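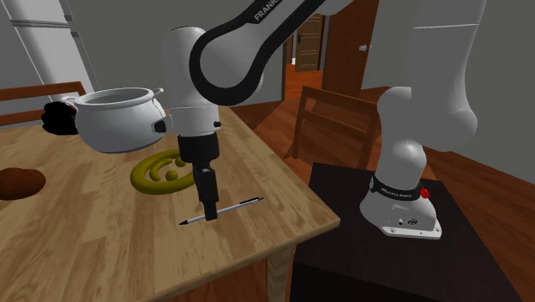 The Franka arm over the pen in the Kendetti kitchen, simulator view.

Recording Pick Demonstrations in Simulation

This page covers how we record pick demonstrations for the Stulska set. It assumes the simulator is installed and that you can already move the arm with the hand controller. If not, do the setup page first.

One demonstration is one pick, from the home pose to the object held clear of the table. The set holds 3,632 of them so far. Each new target object needs 100 recorded attempts, and at least 80 have to pass review before the object goes into training.

1. Load the room

Open the Kendetti kitchen and choose the target from the object list. The steps below use the pen. Leave the other objects switched on. The policy has to learn to reach for the pen with other things near it, and a set recorded on a bare table did poorly when we tried it in November.

2. Check the start

Press Reset and wait for the objects to stop moving. Write the target into the task line in plain words, such as "pick up the pen." Use the same wording for every attempt on that object.

3. Approach from above

Start recording, then bring the gripper over the middle of the barrel with the fingers pointing straight down. Stop just above it. Turn the wrist so the fingers will close across the barrel. If they close along its length, the pen usually rolls away.

Move at a steady speed. Short pauses are fine, but long ones teach the policy to wait. If you stop for more than 3 seconds, discard the attempt and reset.

4. Close and lift

Lower until the fingertips are on either side of the barrel, close fully, and lift straight up. Hold still for a moment before you stop the recording – the success check reads the last few frames.

5. Label it

Mark the attempt as pass, fail, or discard. A missed grasp is a fail, and we keep those in a separate folder. Discard is for operator mistakes, such as a wrong task line or a dropped controller.

6. Change the layout

After each attempt, press Shuffle to give the pen a new position and angle. Don't shuffle again to get an easier one. The hard angles are the ones we are short of.

Saving and upload

Files go to the Drenitz folder under the object name. Run the Boyer checker before uploading. It lists missing frames and empty task lines, and anything it flags should be recorded again. Fixing the file by hand breaks the time stamps.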